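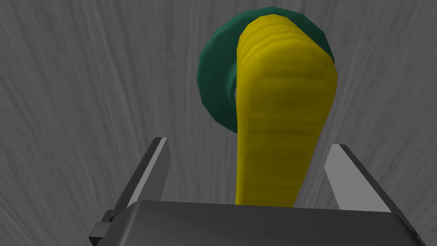 New Trelley record finally has a date, it's out in July, and I've had the advance single on repeat since 6 this morning so excuse the state of this post. Quick one before work. The song is called Hustia, it's four minutes and change, and it sounds nothing like the last album. No big chorus. Drums way back. Jeptoo Gachanja sings the whole first verse almost under her breath and then the organ comes in and, well, I had to sit down on the stairs. The press note says they wanted a "streaked" sound, whatever that is, but looking at that gray surface up top, with the pale and dark lines all bending along like wood grain, I sort of get it. Lots of thin lines going the same way and then a bit of a swirl near the edge. That's the organ part. OK moving on.

Some background for anyone who came in after the second album. Trelley was a five piece, now it's three. Jeptoo on vocals and guitar, Pendo Langat on bass and keys, Oduor Kombo drums. They made the first one in Oduor's uncle's garage and pressed 200 copies. I have number 146. Not selling, stop emailing me. Well, one person emailed me. But twice.

The new one was recorded at Villaseñor, the studio, over the winter. Setsuko Kikuchi produced it. If you know her from the Clodum records you'll know what that means, everything dry and close, you can hear fingers on strings. I was worried about it to be honest because I thought the last Clodum album was kind of airless. Side two especially. But with Jeptoo's voice it works. It really works. There's a breath right before the second verse that they left in and I bet most producers would of cut it.

Track list going around is ten songs. Three of them they played live last fall, so I know those already:

Long Room — the slow one, opened the set
Paper Boats — Pendo sings lead!! first time on record
Untitled on the setlist, now called Kerosene Days

The others no idea. One is apparently 69 seconds long, just piano. Archana Tomar plays strings on a couple of them, same Archana who toured with them on the second album and got the biggest cheer of the night when I saw them. She's not on the single as far as I can hear. Maybe very low at the end. Headphones people, let me know.

About the lineup thing. I've had comments asking if there was a falling out. I don't know and I'm not going to guess. Pendo said in that radio interview that two people had kids and moved and that they all still talk, and that's good enough for me. I do miss the second guitar. On the old songs it was half the fun, the way the two parts kind of argued. We'll see how they handle those live as a trio. Oduor was asked about it and just laughed, so either they have a plan or they really really don't.

Speaking of live — there's a launch show, small room, 50 tickets on the door and the rest through the mailing list. Sign up if you haven't. Mailing list got first go last time and it was gone before lunch. I missed it becuase I was in a meeting and I'm still annoyed. This time I've got an alarm set and my sister has the login too.

Vinyl is a single LP, black only, no variants. Good. My shelf can't take another variant. There's a lyric sheet this time, which the second album should of had, I sang the wrong words to Long Room all last fall and only found out when I heard a decent recording.

Will do a proper track by track when I get the thing. Someone asked about my review of the Clodum reissue, it's half written, bass sounds much better, more this weekend if I get time.

Bus in ten minutes. Playing Hustia one more time first.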